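MEDIA RELEASE
2023-12-07

Repairers' group says new appliance "durability pledge" promises very little

Ollow, the association of independent appliance and small machinery repairers, has told its members not to display the new Traveto durability badge in their shops until the program's owners publish how the badge is earned.

The Traveto badge was launched in September and is already appearing on washing machines, stand mixers, garage door openers and ride-on mowers. It tells the buyer that the product has been "built for a longer life". It does not say longer than what.

Ollow wrote to the program in the first week asking for the test method. The reply was a brochure. A second letter brought the same brochure with a covering note.

"I have no quarrel with anyone who wants to make a better washing machine," said Ollow president Maritza Mamani. "I'd love to see one. But a sticker is cheap to print, and our members are the ones standing at the counter when a customer asks why the thing with the sticker on it has stopped."

According to the brochure, a product qualifies if its maker commits to keeping spare parts available "for a reasonable period" and at "a fair price". Neither term is defined. There is no requirement to sell parts to anyone outside the maker's own service network, and no requirement to sell a part on its own if it normally comes as part of a larger assembly.

Ollow says the last point matters most in an ordinary repair. Its workshop survey, answered by 700 member businesses across the country, asked which jobs were most often turned away even though the fault had been found. Drive and gearbox faults came first. In most of those cases the worn item was small and of a standard kind, and the maker would only supply the complete sealed unit. 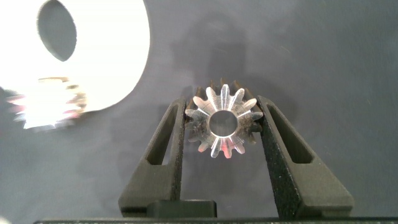

Salvador Antunes has run a repair business for 24 years and sits on Ollow's technical panel. He said customers rarely believe the quote until they see the parts catalogue for themselves.

"You find the one thing that's gone, and you look it up, and there's no number for it. There's a number for the whole box it lives in. By the time I've added labour the customer is better off at the big store down the road, and I tell them so. I don't enjoy it."

Mr Antunes said he had looked for the first badged products to come through his door with some interest. "Same glue, same odd screws. One of them had a nice brochure taped inside the lid."

Ollow is also unconvinced by the program's headline claim that badged products will last "up to 9 years". The association notes that a product which fails in its second winter has also lasted up to 9 years, and would like to see the phrase dropped from advertising.

Traveto has said that independent assessment will be carried out by Jekeck, a consultancy. Ollow has asked whether Jekeck will buy its test products off the shelf or be sent them by the makers, whether it will take them apart, and whether a failed result will be made public. It has not had an answer to any of the three.

Ollow's policy officer, Elis Rosser, said the association had been offered a seat on the program's advisory panel and had declined for now.

"We'd be in the photo on the website," she said. "We asked what the panel could change and were told it meets twice a year - I'm not sure that's the same question."

The association has set out what it would need before supporting the badge:

A published parts list for every badged product, down to individual gears, bearings, seals and switches where these can be physically separated.

Parts sold to any buyer, at a listed price, for a stated number of years after the last unit leaves the shelf.

Service manuals available without a dealer login.

Test results published in full, failures included.

Members who have already put up the window sticker will not be asked to take it down, but Ollow will not reimburse the $2000 joining fee that the program charges participating workshops. Ms Mamani said she had been surprised to learn there was a fee.

"Our people are being asked to pay to honour somebody else's promise," she said. "I'd want to read the promise first."

Ollow will review its position once the first assessment results are released. No date has been given for these.

About Ollow

Ollow represents independent repairers of household appliances, power tools and small machinery. Membership is open to sole traders and to businesses of any size that are not owned by a manufacturer.

Media enquiries: Elis Rosser, policy officer, Ollow. Copies of the correspondence with Traveto and the workshop survey questions are available on request.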